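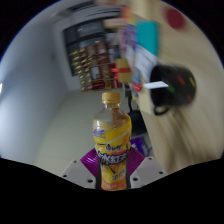
Gripper Maintenance Technician (part-time, fixed contract)
Posted December 2019

Okungate is hiring one person to look after the hand-held grippers on the Leven project. The last ad for this job promised "self-maintaining tooling." We have yet to meet any. Finger pads wear, screws back out, and a gripper that was square in the morning can be crooked by lunch.

You would check both plates for play, swap ribbed fingers when they tear, clean the contact strips, and write down what you did. The log matters as much as the repair. Ours has gaps, and we are still paying for them. 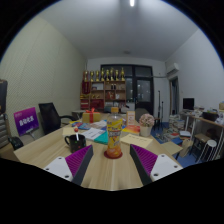

The job turns on alignment. Zidanska, who supply our spare fingers, say their parts fit without adjustment, and we don't take their word for it. Each plate has three screw holes, and a new finger gets checked against its partner with the jaws open before anyone closes them on a drink bottle like the one on the coaster. If the pads don't mirror each other, the finger comes off and goes back on. Expect to do this often.

What we ask for: 2 years of hands-on repair work of any kind, steady handwriting, and the nerve to tell an engineer that a part is worn out. A certificate from the Kassab online course is fine, but it won't move you up the pile.
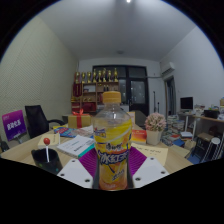 Do I need to know how to program?
Only enough to restart the logging software and notice when it has stopped. Someone else handles the code.

The trial task is short. You get a gripper with a fault we have put there, a set of drivers, and a blank log page. Find the fault, fix it, and write it up so that a stranger could follow you.
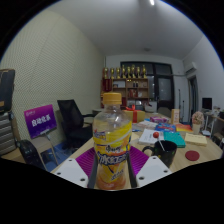

We also want to hear where you think our routine is wrong. Bring that to the interview, even if it costs us a checklist.

To apply, send a one-page letter to Attila Jakab at Okungate describing a repair that went badly. Please leave out the word "passionate."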